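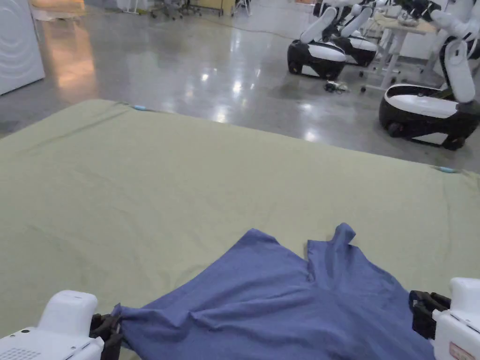 Blue T-shirt on the green cloth, both hand-held grippers on it.

Home | Club News | Projects | Supporters | Contact
Filed under: Student Projects, Grant Updates

Laundry Folding Project: second report to the Gelance Fund
2 October 2026

Hi everyone at Gelance,

I promised you something longer than my July note, so here goes! We're a good way into the folding project now and most of the news is good (some of it is "we learned something," which I'm told also counts).

The team is still 4 students plus me. Your $1000 is down to $460. Most of what we spent went on table covers, clips and a big pile of secondhand clothes, and the rest on replacement finger pads, which wear out faster than I budgeted for. I'd like to move a little of the travel money over to pads if that's OK with you. Let me know and I'll redo the sheet.

The work itself is showing the folds by hand with the grippers, over and over, starting from a shirt that's just been dropped on the table any old way. We began with towels, and the kids got so good at those that they were bored stiff by the second week. T-shirts woke everybody up. Thin jersey is a pain! It bunches at the collar, it slides, and if you grab the hem too close to the corner you get a pucker that follows you through the whole fold. Takumi Kubo worked out that it goes much better if you take both bottom corners and get the body flat before you even think about the sleeves, so that's how we all start now. He wrote it up as a one-page guide and I've attached it.

We've also split the practice sets by fabric. We call the towels Conier and the shirts Koyama (the students picked the names, don't ask me) and it has made the file folders so much easier to live with.

What's behind: long sleeves. We were supposed to have those going by now and we've only done 3 practice sessions. The students keep crossing the sleeves in different orders, and until we settle on one I don't want to record a whole lot of material we'd end up tossing. I'd rather be late on that one.

Next up is the Visier student showcase. We're planning to enter the T-shirt fold and leave towels as the backup. You're all welcome to come by the lab before then and try a shirt yourselves. Bring one you don't mind getting wrinkled.

Receipts are in the second attachment. The one for the clips is faded, so I typed the amount next to it.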